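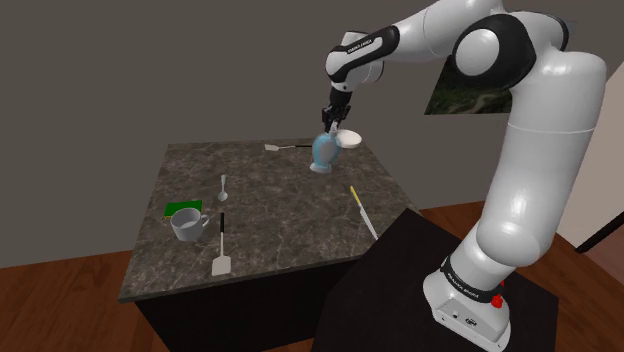 *Render: Leilani Okafor, Alcantara*

**Ticket:** Filtered water is not filtered
**Product:** Purura under-sink reverse osmosis unit, with Triketti drinking faucet
**Site:** Alcantara, second-floor kitchen
**Opened by:** Emmett Szabo
**Assigned to:** Latifa Mansour
**Status:** Closed (reopened once, see below)

### Original report

The water from the little faucet tastes exactly like the water from the big faucet. I bought a test pen to be scientific about it. Big faucet reads 300 ppm. Little faucet reads 300 ppm. I'd like to congratulate the filter on its consistency.

It's also slow. A coffee pot takes long enough that people have started conversations while it fills, and some of those people had been avoiding each other.

The cartridge light is green. It has always been green. I suspect it would be green at the bottom of a lake.

– Emmett

### Reply 1, Latifa Mansour

Hi Emmett, thanks for the pen readings, that saves us a day. Before I send anyone:

1. Is the feed valve under the sink fully open? The handle should be in line with the pipe.
2. Is the tank valve open?
3. When were the cartridges last changed?
4. Was any plumbing work done before this started?

The green light only tracks time since the last reset. It has no opinion on the water.

### Reply 2, Emmett Szabo

1. Yes.
2. Also yes, after I moved a box of paper towels and a fondue set to find it.
3. The sticker says March in Darnell's handwriting. It doesn't say which March.
4. No plumbing work. Darnell says "nothing major," so I'm going to go ask him again.

### Reply 3, Emmett Szabo

Asked him again. When the Triketti faucet was put in, the old drinking faucet had to come off, and Darnell "reused what was there." He's very proud of how few parts he had to buy.

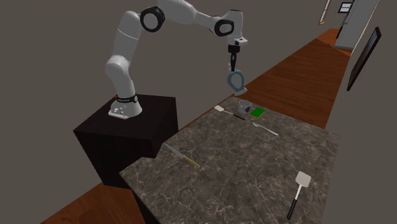
*Gray marble countertop, with the black pedestal to the left.*

### Reply 4, Latifa Mansour

"Reused what was there" is the sentence I was waiting for.

Please follow the tubing from the little faucet down by hand. Don't trust the colors, they may not match our diagram if the tubing is older than the unit. It should go to a small carbon cartridge and from there to a tee. One leg of the tee goes to the tank, the other to the membrane housing. If it goes anywhere else, tell me where.

Could you also get a pressure reading on the feed side? Pranab Sultana covers your area and can lend you a gauge, or bring one over.

### Reply 5, Pranab Sultana (site visit, morning)

Went out with the gauge. Notes:

- Faucet tubing does not go to the unit. It goes through the back of the cabinet and joins the cold line at a saddle valve left over from an ice maker. The ice maker is gone. Where it stood there is now a recycling bin, which doesn't need water.
- Product line from the unit was capped with a push-fit plug. Neatly done, I'll give him that.
- Saddle valve needle is mostly scaled shut. Explains the slow flow at the faucet.
- Static pressure on the feed to the unit: 22 psi. Too low for the membrane to do much even if it were connected to something.
- Tank full and has presumably been full for a long time. I drained it to the sink. Didn't taste it and wouldn't advise anyone to.

So the filter has been filtering one tank of water and guarding it ever since.

### Work done

- Shut and removed the saddle valve, fitted a repair coupling on the cold line.
- Ran new tubing from the final carbon cartridge to the Triketti faucet. Labeled both ends.
- Cleaned the inlet screen on the feed valve. It was packed with grit. Pressure came up afterward, well inside the range on the data plate.
- Replaced all cartridges and the membrane. The prefilter is good for more than 3,000 gallons and looked almost new, for obvious reasons, but it had been sitting wet, so out it went.
- Sanitized and flushed. Threw away the first two tanks.

Pen reading at the little faucet once flushed: low, and a very long way from 300. Left the pen with Emmett. He wouldn't have given it up anyway.

### Reply 6, Emmett Szabo

Confirmed. The coffee is better. Two people have said it's worse, and I've learned they liked the chalk. You can close this.

### Reopened, Emmett Szabo

Sorry. There's a gurgling noise under the sink at night. Our evening person says it sounds like someone thinking.

### Reply 7, Latifa Mansour

After a tank refills, the unit sends a bit of reject water to the drain, and you'd never have heard it before because the tank never needed refilling. If the drain tube has a dip in it you get a gurgle. Shorten the tube so it slopes down the whole way to the drain saddle. Cut square, push in until it stops, tug to check.

If it's still running hours after anyone last used the faucet, that's a different problem (shutoff valve or check valve) and I'd want to hear from you.

### Reply 8, Emmett Szabo

Shortened it. Quiet now. Darnell did the cutting, under supervision, and kept the offcut in case it can be reused.

### Internal note, Latifa Mansour

Add to the intake questions: "Does the faucet tubing lead to our unit?" Feels rude to ask, but this is the second one from a faucet swap. The other was the Sillberg job, where the filtered line was feeding a plant sprayer. Healthy ferns, though.

Closing.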